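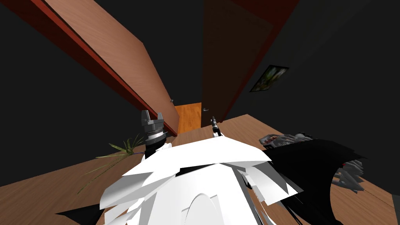 *Plekarden hallway module: the two-armed robot model with doors and potted plant.*

# Review: Plekarden household simulation package, hallway module

Prepared by Nabila Shehata, Simulation Assessment, Trindel

Trindel assessed the Plekarden package as a possible rehearsal tool for household robots, to be used ahead of trials on physical equipment. The hallway module was selected for detailed review. Narrow passages account for a large share of our recorded contact incidents, and a simulator that handles them poorly has limited value to the laboratory.

The package installed without difficulty on our standard workstations. The licence terms are clear and the manual is well organised, although the chapter on joint limits refers to menu names that no longer exist. Household models are detailed enough for navigation work. Doors carry handles, wood surfaces are easily told apart under dark walls, and the grassy leaves of the potted plant are a useful test of how a planner treats thin obstacles. The robot model may be fitted with different end tools on each arm, and our assessment used a two-fingered gripper on one side and a jointed hand on the other.

## The fault

The assessment comprised 1,000 unattended runs through the hallway. In 41 of these, the simulated stop command was acknowledged in the log but did not halt the robot. The base stopped. The arms continued along their last planned path, and in several runs the shift in load was sufficient to tip the body sideways.

The status panel continued to display "Stopped" throughout. An operator relying on the panel would have had no indication that the arms were still moving. We regard this as the more serious part of the fault – a late stop can be measured and allowed for, while a false report cannot.

Othmane Ashour reproduced the behaviour on a second workstation. He found that it occurred only when the stop command arrived during a change of arm controller, and that it was more frequent when both arms were extended. Reducing arm speed to 55 per cent of the default made the fault less common but did not remove it. Disabling automatic controller changes did remove it, at the cost of noticeably slower planning.

No physical robot was involved, and no person was exposed to risk. The concern is with what follows from simulation. A stop routine that has passed in this package cannot be treated as proven, and any team that has relied on such a result should repeat the test by other means.

## Supplier response

The fault was reported to Samix, which distributes the package, with full logs attached. An acknowledgement was received within 10 days. The reply was courteous and confirmed that the controller change was the cause. A correction is planned for November. We asked that a warning be placed in the release notes in the meantime, and at the time of writing this had not been done.

## Comparison

The Benkirane package, which the laboratory already holds, was put through the same stop test and halted the arms in every run. Its household models are plainer and its doors cannot be opened, so it does not replace Plekarden for passage work. The two may reasonably be used together.

## Assessment

Models and rendering: very good.
Documentation: good, with some outdated sections.
Stop function: unsatisfactory.
Supplier support: fair.

Plekarden is approved for navigation and layout studies only. It is not approved for the testing of stop functions, interlocks or any other protective measure. Staff using the hallway module should disable automatic controller changes before starting a batch, and should read arm state from the joint log in place of the status panel. The approval will be reconsidered once the corrected version has been received and the full set of runs has been repeated.

June 6, 2024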